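Does the Crisper Drawer Do Anything?

Every spring a new batch of produce savers shows up in the stores, and every spring we get mail asking which one to buy. Since April we have had more than 30 letters on the subject, most of them about the Uveo disc, a small puck you drop in the drawer and replace every three months. The package says it keeps fruit and vegetables fresh "up to 200 percent longer." Longer than what? The package doesn't say. We wrote to Uler, the company that sells it, and got back a coupon.

We did get a little further with Rurnivov, whose storage boxes carry a similar promise. They sent a chart. The chart has two lines on it and no numbers up the side, and a note in small print says that results depend on the item, the fridge, and how often the door is opened. That covers about everything a person could blame.

A survey keeps coming up in the ads too, with 2,600 households "reporting less waste." We asked how the households were picked and whether any of them went without the product. No reply so far. People who have just paid for a thing tend to report that it works, and they may also be looking in the fridge more often, so I would want to see the other group before I believed a word of it.

What we can say is duller. Leafy greens like damp air. Apples give off a gas that ages their neighbors, so keep them away from the lettuce. Pomegranates hold up well in the cold and don't need a gadget. Berries should be eaten. A cheap thermometer left on the middle shelf overnight will tell you more than the dial, which on many models is marked one to five and could mean anything.

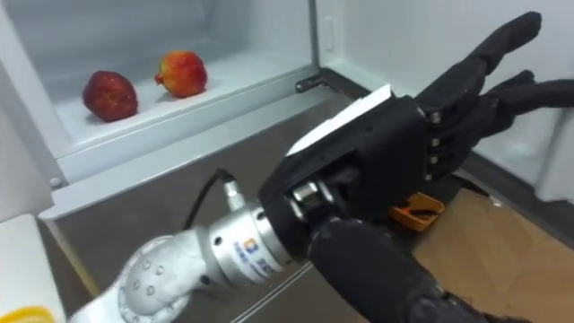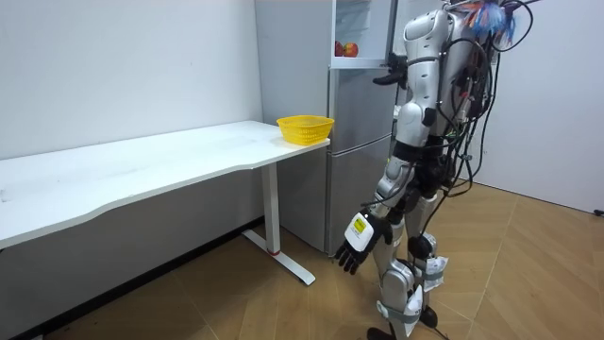

What about the drawer slider?

It opens and closes a vent. On some fridges the opening is big enough to matter, on others I doubt it. Open for fruit, closed for greens is the usual rule, and it costs nothing to try. If your drawer has a gap along the top you could lose a pencil through, the slider is mostly for show.

Benavides Market has the Uveo discs by the register again. If you bought one and kept the receipt, their return desk takes them back unopened. If you have already opened yours, leave it in and write to us in three months, but please buy the same lettuce as before and keep a note of the dates.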